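About Us

Kimdale started because of a fault, and we have never found a more flattering way to put it. In June of our first year we were three people with a contract to teach a two-armed robot to lay a breakfast table. The robot picked up a bread roll, closed its hand, and kept closing. The force limit had been typed into the wrong settings file, where it sat politely doing nothing. The roll did not survive. The plate under it didn't either, and neither did one thumb joint, which cost more than our office furniture.

Our customer asked for a written report. Kwabena Ackah wrote it, all 30 pages, and the customer liked it better than the robot. They canceled the breakfast contract and hired us to find out what else could go wrong. That is still what we do.

What we do

We look for failures in robots that work near people: kitchens, care homes, hotel pantries, anywhere a strong hand might meet a soft object or somebody's wrist. Most of that work happens in simulation, where a dropped plate costs nothing and can be dropped again before lunch. Our simulator is called Nornard. It has kitchens, counters, crockery and baked goods, and it keeps a record of every grip, slip and bump.

When a client sends us a fault, we try to make it happen again. Then we change one thing at a time until it stops, and change it back to make sure it returns. It's slow and makes for poor demonstration videos. Visitors expecting a robot chef tend to leave early.

Our worst week

Since this is the page where companies list their awards, we'll mention the Zotham job. We ran 2,830 grasp trials for them and passed 1,696. Then Kwabena noticed that our contact checker had been skipping the thumb. Every collision between thumb and counter had been scored as a clean run. When we fixed the checker and ran the lot again, 974 passed.

We called Zotham the same afternoon. It was a short call — they were very polite and used our first names a lot. The corrected report went out on August 22, 2020, along with a refund. They're still a client, and the thumb now has its own test, which runs first and can't be switched off without two people agreeing to it.

How we're set up

We work from the second floor of the old Villa building, above a dentist. The drill you hear on our calls is his. Anyone on staff can stop a test, including people in their first week, and a stopped test stays stopped until the reason is written down. "It looked funny" is an accepted reason. It has been right often enough.

Bread is still in the test set. We owe it that much.
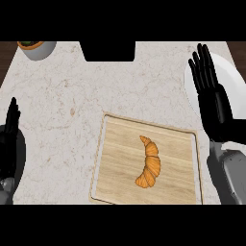 If you have a robot that has done something you'd prefer not to discuss, write to us and discuss it. Send the logs before you tidy them up, and tell us which settings file you think you're using. We'll check the other one.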